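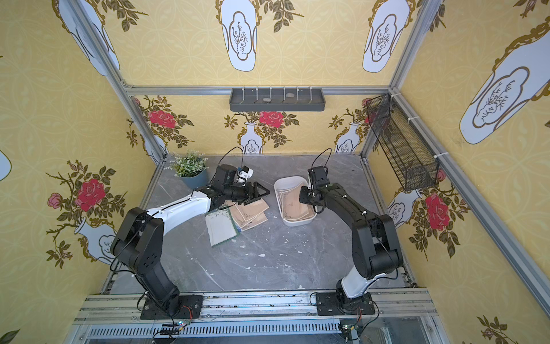 Yellow wallpaper with red roses and a pale trellis pattern.

Wallpaper Hanger, Part Time – Saka Interiors, Flommont

Saka Interiors is looking for a part-time wallpaper hanger to join our residential crew starting in November. We work mostly in older houses in Flommont and Stotness, with a few small hotels and restaurants during the winter.

You will prepare walls, measure and cut paper, match patterns, and hang both pasted and paste-the-wall products. A fair amount of the job is stripping old paper and filling plaster before anything new goes up. Large floral repeats are popular with our customers right now, so you should be comfortable lining up a pattern across corners and over door frames.

Hours are 15 a week to begin with, usually split over two or three mornings. The crew meets at the shop at 7:45 a.m. and shares a van. Most jobs are within 10 miles.

What we need from you:
Two years of paid wallpapering or decorating work
Your own basic hand tools – we supply tables, ladders and paste
Able to work from a ladder and lift 45 pounds
A valid driver's license

Experience with grasscloth or murals is useful but not required. Pay depends on experience and is discussed at the first meeting. Parking at the shop is free.

To apply, send a short letter and photos of two rooms you have papered to Adoración Prieto, Saka Interiors, 382 Sombatkul Street, Flommont. Please include the name of one past employer or customer we can call. Pramila Joshi runs the crew and will contact applicants to set up a paid trial morning.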